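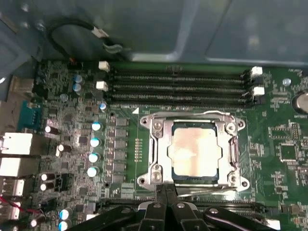

Memory training on these boards fails for dull reasons more often than for interesting ones, and I would like to get the dull ones out of the way before anyone orders parts. Before reseating anything, strip the machine to the processor and nothing else. With the four slots above the socket empty and the latches in plain sight, you can run a light along the contact rows and see dust or a stray fiber that you would never see with modules fitted. The old compound on the heat spreader can wait for the moment, although it has to come off before the cooler goes back on. The small white triangle printed on the board by the upper left corner of the socket frame is the orientation mark, and it is worth a look if you were not the person who fitted the processor.

Now to the points in Hélder's message.

On Saturday, Hélder Brandão wrote:
> I have one of the Clisel towers from the Ramalho lot on the bench. It powers up,
> fans run, no picture, repeated beeps. With one module it
> sometimes gets as far as the setup screen, with two it never does.
> I have swapped modules with the machine next to it, which works, and the fault
> stays with the board. Power supply swapped as well, no change.
> Is this the same thing Conceição reported in July? If so, is it the
> board or the processor, and do I have to pull the processor to find out?
> Also, how tight should the cooler be? I did it up until it stopped.

Yes, I think it is the same thing, and your last line is probably the answer. The cooler on that model bolts through to a backplate. If the four screws are run down hard one after another, the board bows slightly and the load on the socket is uneven. The memory lines go straight from the socket contacts to the slots, so a poor contact under one side of the processor shows up as a memory fault. Swapping modules will not move it.

The order I use is this:

1. Mains off at the wall, lead out, hold the power button in for a few seconds. Clear any loose cable away from the board. A fan lead lying across the slots will be under a module before you notice it.

2. Remove the cooler. Loosen the screws a turn at a time, in a diagonal pattern. If it sticks, twist it gently. Do not pull straight up.

3. Take out every module. Check that the latches open and close freely and that none of them sits proud of the others. Clean the slots with dry air only. Contact cleaner leaves residue in the bottom of the slot and I have stopped using it.

4. Clean the heat spreader while the processor is still clamped in the socket. Lint-free cloth, isopropyl, wipe toward the middle. Anything you push outward goes over the edge and toward the contacts. Two passes are normally enough. A faint stain afterward is harmless.

5. Only now release the retaining bar and lift the processor out. Look at the socket contacts from two directions with a low light. A bent one catches the light differently from its neighbors. Put the cover on the socket if you walk away, even for a minute.

6. Refit, close the bar, new compound, cooler on. Diagonal pattern again, half a turn each, until all four screws stop at the same height. Then stop.

7. One module, in the slot the manual gives for a single module. Let it train. The first start can take up to 4 minutes with no picture – leave it alone. Add the second module only after a clean restart.

If step 7 passes with one module and fails with two, move the second module to the other channel and try again. A failure confined to one channel points to the socket or the processor. A failure confined to one slot points to the slot.

As to which part: Conceição Esteves had the same symptoms on hers, and reseating cured it. It has since run the Destach memory test for 53 hours without an error. That is one machine, so I would not build a theory on it. The batch she and Hélder have came through Brosier with the coolers already fitted, and I would check the screw height on any of them before the side panel goes back on.

Setup version 401 is the one to have. Earlier versions give up on training too soon and beep when they should retry. Update with one module fitted, and load defaults afterward.

Hélder, please post the beep pattern if it comes back, long and short, and say which slot was in use. "Repeated beeps" covers several codes on this firmware.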